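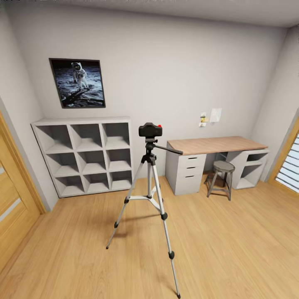

Ticket 1046
Site: Wattimena residential care, garden wing
Raised by: Noemi Strickland, activities lead
Assigned to: Alper Sarıgül, Onard resident services support
Status: reopened
Subject: Autumn sign-up list keeps dropping residents

Noemi Strickland
The October activities calendar is still losing names. I put 45 residents down for the Sunday leaf walk and the apple pressing, saved it, went for lunch, and came back to a shorter list. Mrs Brouwer was gone from both. Her daughter Fenna rang to ask why her mum hadn't been invited, and I had nothing sensible to tell her. Your last reply said this was fixed. I'd like to know what was fixed, as I see no difference.

Alper Sarıgül
Sorry to hear that. Could you clear the browser's saved data, sign in again and re-enter the missing names? We've seen this settle down after a fresh sign-in.

Noemi Strickland
I did that the first time, and again this morning before you asked. Names stay put until 14.00 and then they go. I don't see how my browser knows what time it is in your building. Is something running at 14.00?

Alper Sarıgül
There is a sync with the Curport dietary records at that time, but it only reads from your calendar. It shouldn't change anything.

Noemi Strickland
"Shouldn't" is doing a lot of work there. The apple pressing has food in it. The leaf walk ends with soup. The poetry hour has no food and has never lost a soul. Please look at the sync.

Alper Sarıgül
Passed to Sibel Dönmez, who looks after the Curport link.

Sibel Dönmez
I've read the log for the last sync. Noemi is right that it writes back. If a resident's dietary review is out of date, the sync takes them off any event marked "refreshments". There's a setting for it, "remove unreviewed", and it was switched on at Wattimena with the autumn update. Mrs Brouwer's review lapsed in September. I've switched the setting off and put the names back from the saved copy. Can you check tomorrow after 14.00?

Noemi Strickland
Checked at 14.20. All present, soup included. I'm not closing this yet. Three things.
Who switched it on? Selim Aydoğan is the only other person here with admin rights and he says he has never opened that page.
Why does it remove people without telling anyone? A warning beside the name would have done.
Does Korkby have it on as well? They share our minibus and their pumpkin afternoon looked thin.

Sibel Dönmez
It came on by default in the update, so Selim is in the clear. I've asked for a warning to replace the removal but have no date for it. Korkby has it on too. I've written to them and left it for them to decide.

Alper Sarıgül
Are you happy for me to mark this as resolved?

Noemi Strickland
No. Leave it open until it's got through a weekend. The notes on the last update called it "minor improvements", so I'll be printing the list on paper as well.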